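Modupe Babalola has sat on Kullemeck town council since May, when she won her ward by 104 votes. She puts that down to the bus route. "People were angry about losing it, and I was the one who kept turning up," she says.

Her first motion, asking for a public vote on the merger with Bilyk, was signed by roughly 2000 residents. It was defeated. Jasper Verstraete, who led the opposition to it, says the law already requires a consultation. Babalola isn't satisfied. "A consultation is a form on a website. I want a ballot paper."

She will bring the motion back in the new session. 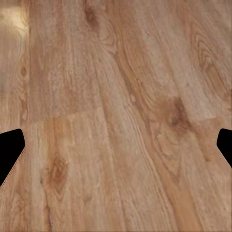 More interviews

Rianne Brouwer on rural voters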